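Grip Maintenance Technician, Handheld Data Collection
Robichaud, Trododbridge site
Full time, day shift

We are hiring one technician to take over upkeep of our hand-held grippers. In June we threw out 1,173 recorded grasps after the pads on several units wore through and began to slip. The wear was missed at shift checks, and Rodero, our logging tool, did not flag it.

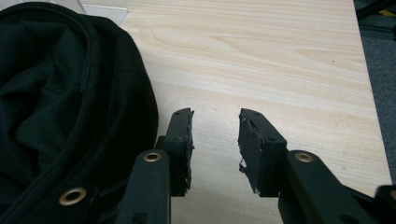
The job starts with pad inspection. You will check 48 grippers at the start and end of each shift and pull any unit that fails. Clothing is our main work, and dark hooded tops like the one on the table are hard on a pad once its inner edge has gone rough and started to peel. You will also look over the linkage and log every repair.

Re-padding takes up most of the afternoon. Old material comes off completely before new goes on, and a unit goes back out only after a test grip on cloth and on a rigid item.
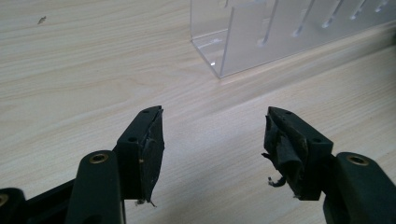 You will also help rewrite our fault report form with Clifford Poirier, who runs the floor. The current form has no box for pad condition.

You need two years of bench repair work, steady hands and clear written notes. Robot experience is useful but not required.

Send a resume and a short note about a fault you traced to Brayden McKinnon, Robichaud, 64 Stollovberg Road, Trododbridge.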